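Workshop notebook, May. Stage sound, Seyoum Hall

The Limik mixing desk was tested Thursday ahead of the Zendus concert. Channel 7 hummed until the ground lift was engaged. The singer's monitor rang near 2000 Hz and was cut by 3 dB. Rear delay remains at 212 ms pending a second check with the full band. 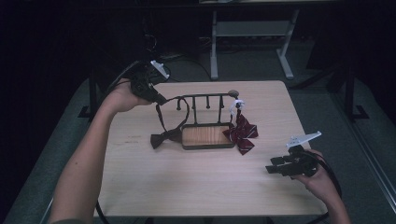
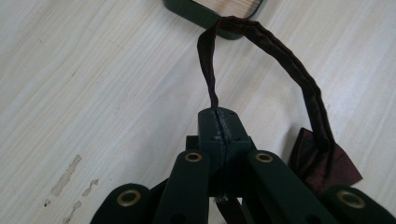

Adanech Derese
Senior Sound Technician, Flendberg Concert Services

Spare vocal cables are to be relabeled before load-in. Drum microphones stay in the second case.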